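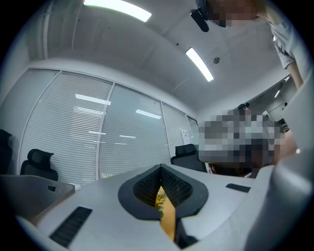 Arkeretti held its first open day of the year on January 13, 2025, and the sign-up list was full before lunch. 54 people got in, 14 at a time, which was as many as the upstairs floor could take. No big stage, no slides to speak of. The company builds training sets for household robots and most of the afternoon was spent on how a person teaches one to pick things up. Staff handed over the grippers and let people try. They are white plastic, held in the hand, with ribbed black grips on top and two black finger pads that come together in a V. The pads have a fine grid pattern on them. Several visitors asked about those first. Short version from the demo crew – smooth pads slide on glazed stuff, and glazed stuff is half of what is in a kitchen.

The main session ran in a meeting room with the blinds down and office chairs pushed back. Task was simple on paper. Take hold of an object with both grippers, lift it, set it back on the table, let go. Then again. A full set on one object is 118 repeats, and the company says a practiced operator gets through that before a coffee break. Visitors did not. Most gave up the second gripper after a few tries and asked if they could just use one hand (no).

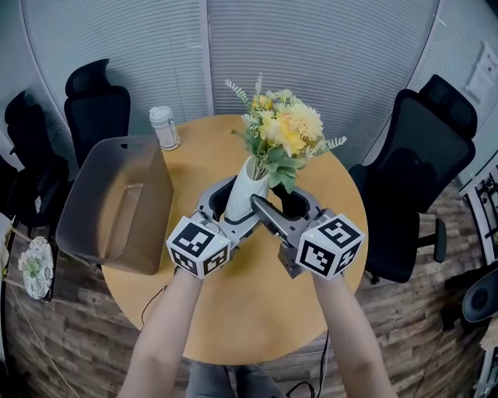 Flowers are harder than they look, according to the team. A vase is tall and narrow, the leaves get in the way of the fingers, and squeezing too hard at the neck tips the whole thing over. So the two sides have to close in together, slowly. Bottles and storage bins are next on the list, then folded cloth, wich everybody there seemed to dread.

Recordings from the afternoon go into Pivell, the in-house library, once faces are blurred. A partner firm, Codska, checks the clips and throws out the bad ones. Asked how many get thrown out, staff would only say fewer than last year.

Questions went on past closing. Mostly about jobs, a few about price. Operators get two days of training before thier first paid shift, and Arkeretti is taking on 29 more this spring. No price yet on anything, and no robot for sale either.

A second open day is set for February, same building, with a longer hands-on slot. Sign-up is through the company front desk.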